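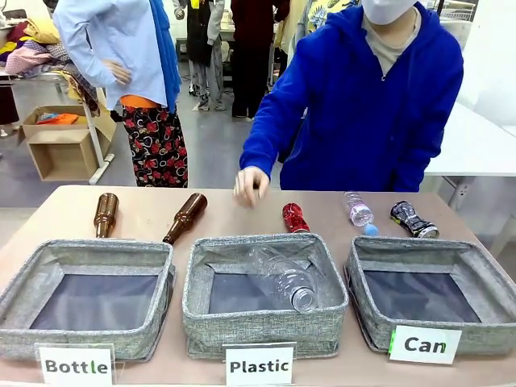 Sorting by hand at the Fleltton training floor, with bins for bottles, plastic and cans.

Novitz to add robot arms to container sorting at Fleltton

Recycling company Novitz will bring two-armed robot stations to its Fleltton site in June. The stations will take over part of the container sorting now done by hand. All 16 sorters on the line will keep their jobs and their current pay.

The site handled 2,649 tons of bottles, plastic and cans last year. Sorters there spend most of a shift on their feet, reaching across a table for one item after another. Under the new plan, no one will sort by hand for more than 2 hours at a stretch.

"People asked me two things, whether they would still have a job and whether their shoulders would get a rest," said Said Salem, site manager at Fleltton. "The answer to both is yes." 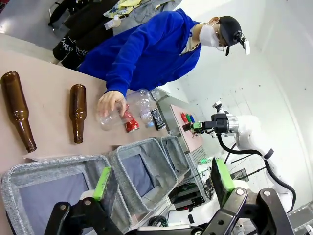 Sorters will rotate between the hand tables, the robot stations and quality checks. At the stations they will clear jams, pull out items the arms can't grip and correct wrong picks. Crushed cans and bent bottles are the hardest to pick up cleanly - those will stay with the hand tables for now.

The stations are supplied by Alico. Training is run by Siriwardena, a local skills provider, and takes place during paid hours. Each sorter will get a certificate that counts toward the machine operator grade.

Novitz expects each station to handle about 3,000 items per shift once it is fully set up. The early shift will switch over first, on a Monday, and the late shift will follow when the first group has finished training.

Staff with questions about the new rotation can speak to their shift lead. Press inquiries should go to the Novitz site office at Fleltton.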